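共享工坊里的厨房机械臂：先在电脑里收拾台面，再搬回家

Pravwood 共享工坊的旧楼道，每逢傍晚六点以后总是比白天热闹。白天来的多半是做木工的老会员，锯完板子、扫完地就走；到了晚上，后间那张长桌旁边亮起灯来，做电子和机械的人三三两两地进门，有人拎着晚饭，有人抱着笔记本电脑，还有人怀里搂着一截没装完的机械臂（外面裹着一条旧浴巾，怕磕着）。抱机械臂的这位叫索海尔·古里（Sohail Ghauri），他和几位会员从春天开始做的家用厨房机械臂，十月里终于走到了可以给邻居们看一看的阶段，工坊也借着这个机会开了一个晚上的门，请附近住户进来坐坐。

项目的名字叫 Levirska。为什么叫这个名字，组里的说法有好几种，问到谁都是先笑，然后给一个和上一位不太一样的答案，我们也就不在这里替他们定案了。要做的事情倒是说得很清楚：在自家厨房的台面上装一台小型机械臂，吃完饭以后，它能把杯子、餐刀、勺子、铲子这些东西一件一件拿起来，放到该放的地方去；遇到玻璃瓶，先不要碰；遇到水果，轻轻拿，别捏坏。听起来不过是大人每天顺手就干完的活儿，可是真要让一台机器来做，里面的麻烦够一屋子人忙上大半年的。

最早提出这件事的是法尔扎娜·安萨里（Farzana Ansari）。她的手腕前两年动过手术，恢复得不错，可是端重一点的盘子还是会发酸，晚饭后收拾台面成了她一天里最不愿意做的事。她在工坊的留言板上写了一张纸条，问有没有人愿意一起琢磨琢磨，纸条下面很快就添了好几行字，字迹各不相同，其中一行只写了“我有电机”。写这行字的是埃卡猜·翁加（Ekkachai Ongart），他家里攒了一抽屉从旧设备上拆下来的零件，那些电机后来因为力气不够，一个也没有用上，不过人是从那时候起就留下来了，而且几乎每晚都在。

“我当时想得特别简单，”安萨里说，“买一台现成的小臂，装上夹爪，教它几个动作，不就行了嘛。头一个月我们就是这么干的，结果它把我的一只茶杯从台子这头推到那头，推得可稳了，就是没拿起来。”她说到这里自己先乐了，旁边的人也跟着乐，看得出来这个故事在组里已经讲过许多遍。

那只茶杯后来没碎，可是别的杯子碎了几只。组里商量下来，觉得不能总拿真杯子去试，一来心疼，二来每次试完都要把台面重新摆一遍，一个晚上也跑不了几回。古里平时的工作和建筑效果图有关，对三维软件熟得很，他提议先在电脑里搭一个厨房，把机械臂放进去，让它在里面练。虚拟的杯子推翻了，点一下重来就是，谁也不用拿扫帚。这个主意一开始有人不太放心，觉得花时间画厨房不如花时间拧螺丝，不过试了两个星期以后，连最爱拧螺丝的翁加也承认，晚上回家可以早一些了。

于是就有了大家现在口中的“台面”。它并不照搬哪一家的厨房，而是把几个人家里的习惯凑在了一起：有人家的咖啡机个头大，占掉台面一大块；有人家的水果从来不进果盘，就那么搁着；有人家吃完饭，餐刀和铲子横七竖八。古里把这些一样一样放了进去，又在台面后面添上了餐桌和椅子，墙上挂了画。他说挂画并不是为了好看（虽然他承认挑画挑了整整一个晚上），而是因为装在家里的机器，背后从来不会是一面干干净净的白墙，要是只在空房间里练，换到真厨房里就该糊涂了。

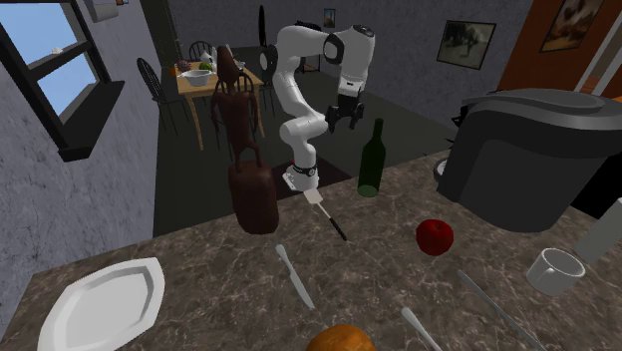 负责写控制程序的是旺达娜·萨奇德瓦（Vandana Sachdeva），她在这个组里话最少，笔记却记得最多，一本硬壳本子已经写到了最后几页。她告诉来参观的邻居，夏天以来，程序在虚拟厨房里跑了 520 次完整的收拾任务，每一次物件的位置都会挪动一点，光线也会换一换。早先那些记录她不大愿意给人看，翻得很快，嘴里念叨着“这一页不算，这一页也不算”。让她愿意停下来多讲几句的是后半本，里面开始出现连着好几页的对勾，偶尔夹着一个问号，问号旁边写着“勺子”。

勺子的确是大家都头疼的东西。杯子有把手，苹果圆滚滚的，夹爪张开再合上，多少总能碰到点什么；勺子却薄，平躺在石头台面上，夹爪的手指要贴得很低，低一点就蹭到台面，高一点又从勺柄上面滑过去。萨奇德瓦试过让机械臂先把勺子拨到台边再夹，在电脑里还算顺利，可安萨里听完就摇头，说她家的猫也是这么干的。这个办法最后还是保留了下来，只是加了一条限制，拨动的时候离台边必须留出一段距离，不许让勺柄悬空。

餐刀又是另一回事。组里为了刀的问题争论过好几个晚上，翁加的意见是干脆不要让机器碰刀，不管是钝的还是快的；古里觉得普通的餐刀可以碰，切菜用的刀一律不碰。讨论到最后采纳的是一个折中的做法：程序认出餐刀以后，先停一停，等旁边的人按一下确认，再慢慢地去夹。邻居里有一位带着孙女来的老人听得很认真，问要是按钮找不着了怎么办，萨奇德瓦想了想，说那它就一直等着，老人点点头，说这样好，这样像个懂规矩的。

说到实物这一边，工坊里的那台机械臂比电脑里的要朴素得多。底座是翁加在工坊的车床上自己做的，改了又改，第一版太轻，手臂往前一伸，整台机器就跟着点头；现在的这一版加了配重，再用夹具固定在桌沿上，伸到最远的时候也稳当。供电用的是 24 伏的电源，外面套了一个他拿旧饼干盒改的金属罩子，罩子上原先的花纹还留着一半。夹爪能拿起的重量，组里给自己定的上限是 400 克，装满水的大杯子自然不行，一般的马克杯、一只苹果，都在范围之内。安萨里的意思是先别贪心，重的东西她可以等家里人回来再收，轻的收完，台面就已经清爽了大半。

关节里的减速器是从一家叫 Riquelme 的小铺子订的，老板听说是给工坊做的，在包裹里多塞了一包垫片，还附了一张手写的安装说明，字写得很大，现在贴在后间的柜门上。线缆的走法倒是返工最多的地方，手臂每转一圈，线就跟着拧一圈，拧到第几圈会绊住，谁也说不准。后来是平时做皮具的伊尔凡·卡兹米（Irfan Kazmi）看不下去，给手臂缝了一条细长的皮套，把线都收在里面，接缝处用蜡线走了双道，结实，弯起来也服帖。他原本只是晚上来借缝纫机的，如今组里开会也会给他留一把椅子。

开放参观的那个晚上，后间里坐得满满当当，来晚的邻居只好站在门口，从别人肩膀上面往里看。古里先把虚拟厨房投到墙上，让大家看程序怎么规划动作，然后请一位邻居家的小姑娘来出题，随便把台面上的东西挪个地方。小姑娘毫不客气，把苹果挪到了咖啡机的背后，手臂绕了老大一圈，最后在咖啡机前面停住，屏幕上跳出一行字，说够不着。满屋子的人都笑起来，还有人鼓掌，萨奇德瓦低头在本子上记了一笔。

接下来轮到实物演示，这一段大家就安静多了。长桌上铺了一块从石材店要来的边角料，摆上马克杯和一只木勺，手臂先去拿杯子，动作慢得让人忍不住想伸手帮一把，夹爪在把手旁边比划了两下，合上，抬起来，挪到托盘上方，再一点一点放下去。杯底碰到托盘那一声很轻，后排有人没听见，问放下了没有，前排的人回头说放下了放下了。木勺头一次没夹住，第二次夹住了，放歪了一点，安萨里走过去顺手把它扶正，说在家里也就是这个样子，差一点点的，人来补上就好。

参观的邻居里问题最多的，并不是问它快不快，多数人关心的是吵不吵，占不占地方，家里有小孩会不会夹着手。吵的问题，翁加当场让手臂空转了一会儿，嗡嗡的声音和一台老式风扇差不多，坐在近处听得见，隔着一扇门就听不大出来了。夹手的问题组里做了两手准备，夹爪的力气在程序里有限制，另外底座旁边有一个红色的急停按钮，拍下去就断电，卡兹米还特地演示了用胳膊肘也能拍得到，因为厨房里的人手上常常是湿的。至于占地方，安萨里坦白说，她家的台面不大，机械臂装上去以后，面包机恐怕要搬到柜子里去，这件事她还没有和家里人谈妥。

花费方面，组里没有细算过总账，零件有买的，有拆的，也有别人送的，古里说真要一笔一笔加起来，他怕自己会后悔。工坊这边提供了场地和机床，不另外收钱，条件是做出来的图纸和程序要留一份在工坊的架子上，以后的会员谁想做，可以接着往下做。虚拟厨房的文件也会一起放上去，古里正在整理，他说有些物件的名字当初起得太随便，什么“大黑”“瓶子别碰”“瓶子别碰新”，得先改成别人看得懂的再拿出来见人。

按照眼下的安排，Levirska 的实物手臂会在工坊里再待上一阵子，等勺子的问题再好一些，就搬到安萨里家的厨房里去试用，试用期间翁加每隔一天会上门看一看螺丝有没有松。住在 Saseria 巷的另一户人家也表示愿意把厨房借出来，他们家的台面是木头的，灶台离水池近，和安萨里家很不一样，萨奇德瓦对此相当期待，已经请古里在电脑里先把木头台面换上了。

想来看一看，或者想搭把手的邻居，傍晚六点以后到 Pravwood 工坊后间就能找到他们，不用预约，敲门的时候请敲得响一点，里面有时候开着车床。组里眼下最缺的是愿意帮忙测试的人，不懂程序没有关系，会摆桌子就行，摆得越乱越受欢迎。家里有多余的旧勺子、旧铲子，也可以一并带来，门口右手边放着一只纸箱，是专门收这些东西的。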